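## Software news from the Clerkercombe lab: the new alignment tool

In the May issue we promised to write more about the software side of the table-top project, and several readers from the Betham office have asked when this would come. The short answer is that the first version of the alignment tool was working in May, but we did not trust it enough to write about it. Now we do, with some limits that I will explain.

For those who joined the list recently: the table-top project collects demonstrations of simple handling tasks. A person holds the gripper with both hands and does the task, and the recordings are used for training a control policy. We have two kinds of video. One view comes from the head, and it shows both hands and most of the table. The other comes from the gripper itself and shows mainly what is between the fingers. Paper cups are the object we use most at present, because they are light and change their shape when the fingers press too much.
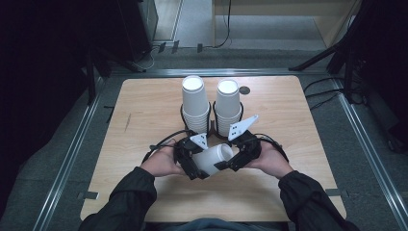

*Page last changed: 28/07/2026*

The first problem was time. Each camera has its own clock, and the gripper has a third one for the finger opening. When the clocks do not agree, the policy learns that the fingers close before the cup is between them, or after. In the old tool we corrected this by hand. Somebody looked for the moment when the fingers started to close, wrote down the frame number for each video, and put it in a text file. It was slow work and we made mistakes in it, especially at the end of a long session.

The new tool, which we call Monby, does this step alone. It takes the finger opening signal and compares it with the motion it sees in both videos, and then it moves the three recordings until they fit. If the remaining error is more than 50 milliseconds, Monby does not accept the recording and puts it in a separate folder for a person to check. We discussed for a long time if this limit is too strict. For slow tasks it probably is. We decided to keep one limit for everything, so that the data from different days can be compared.

The second problem was perception. White cups on a light table are difficult for our segmentation model, and the rim of a cup is often the only part that has a clear edge. The older model used to join two cups in one stack into a single long object, and sometimes it did not see the top cup at all. We have now trained it again with 240 images labelled by our own team. The results on cups are better -- the rim is found much more often, also when the cup is lying on its side. The results on larger round objects did not improve in the same way. When an object fills most of the gripper view, the model has very little background to compare with, and it can take a bright reflection for the border of the object.

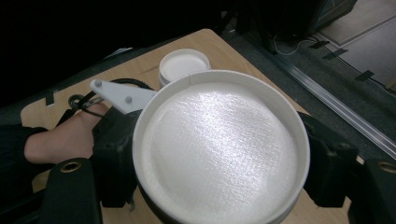 For this reason we have added a simple check after the segmentation. The tool fits an ellipse to the border it has found and looks at how the size changes from one frame to the next. A rigid object does not become much smaller between two frames while the fingers are closed on it. If the ellipse jumps, the mask is thrown away and the last good one is used, for a maximum of 3 frames. After that the recording is marked as uncertain. It is not an elegant method, but it is easy to understand and it costs almost no computing time.

Colleagues who work on planning asked us about the head view. It is included in the export, but please be careful with it. The head moves during the task, and the position of the table in this view is estimated again for every frame from its corners. When the forearms cover the near corners, the estimate depends on the far ones only and becomes less stable. The gripper view should be used for the last part of the approach.

Some practical points:

- The export format has changed to version 2. Old scripts will open the new files but they will read the finger opening in the wrong unit, so please update the reader first.
- The Mac Carthaigh viewer can show both videos side by side with the finger signal under them. Use the left and right arrow keys to go one frame back or forward.
- Recordings in the "uncertain" folder are not deleted. If you have time to check a few of them, write your decision in the notes field and not in the file name.
- The hand-written offset files from the old tool are still read, but Monby gives a warning when it finds one.

We are now working on the export for tasks where the object is passed over the edge of the table. The documentation for Monby is in the usual project folder, and corrections to the English are also welcome.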